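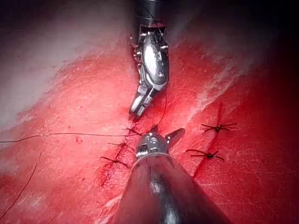
Suturing on the practice pad. Two slits, stitches in both.

I've been promising a post about the suturing results since January, and a couple of you have been very patient with me in the comments (and one of you has not, hi Dad). So, with a cup of coffee and the last training run finally off my plate, let me try to get it all down.

Quick background if you're new. Our little project is called Halska, and we're trying to get a policy to tie surgical knots from demonstrations. Pads only, the pink skin-like kind. A person sits at the console, does stitches over and over, we record the video and the arm motions, and then a network tries to learn what they did. The part I care about is much smaller than "surgery." I care about the handover, the bit where one instrument has the thread and the other one has to take it.

Handovers are awful! They look like nothing when a trained person does them. Then you try to learn one and you discover that thread is thin, dark, shiny when it feels like it, and happy to lie right on top of a stitch tail that looks exactly the same. There's one stretch in the middle where a long thread runs past a finished stitch and its short tails, and if you squint you can sort of see what our first model was up against. It loved tails. It went for tails all the time.

Our old method, which we called Verko, predicted the next bit of motion from everything in view, all at once. It was fine at driving the needle and it was fine at pulling through. On handovers it closed the jaws on the right thing 68 times out of 309 tries, and I was prepared to blame the cameras, the thread, the lighting and my upbringing.

Upendo Mabula was the one who said we should stop feeding it the whole picture during that part. Her idea was to train a small separate model that does one job: given the view from the camera near the tip, draw the line of the thread that's being worked, and ignore any thread that's already in a knot. Then the motion policy gets that line as an extra input. I argued with her for most of a week. I thought any mistake in the line would just get passed along and make things worse, and I had a whiteboard full of reasons.

She built it anyway. It's called Melnyk, and it needed labels, which meant people tracing threads by hand. We ended up with 2,852 traced images. Forty of those turned out to be mislabeled (somebody had carefully traced stitch tails, and that somebody was me), so the training set is 2,812. If you see both numbers in our write-up, it's not a typo.

Same pads, same thread, same 309 tries, and the new version got 241 of them. I made Upendo rerun the scoring script before I'd believe it. Then I reran it myself.

A few things I'd want to know if I were reading this:

The worst case is still a slack thread. When it bows out to the side between the two instruments, the line model usually gets the top part and then guesses. Pulling it taut first helps a lot, but we didn't teach it that, and adding it by hand felt like cheating. I may cheat anyway.

Glare matters more than I expected. The metal parts are polished and they pick up red off the pad, and every now and then the model traces a bright streak on the housing as if it were thread. Dimming the light a notch got rid of some of that and made the shadows in the corners worse, so we left it where it was.

Fresh pads are easier than used ones. Used ones have scratches and old marks all over, and a pale scratch can throw it off even though the thread is dark. I don't have a good story for why. We tried the Bolletti pads for a while too and the numbers came out close enough that I'm not going to make a table.

And no, it doesn't tie the full knot by itself yet. It does the handover and then a person takes over for the second throw. The second throw is what I'm working on now, and so far it mostly makes loops that fall open when you look at them.

The write-up is with two friendly readers and I'll link it when they've finished being mean to me. If you work on thread or cable tracking and you have a trick for slack, please leave a comment, I'll read every one.

Posted May 29, 2026
Filed under: robots, knots, being wrong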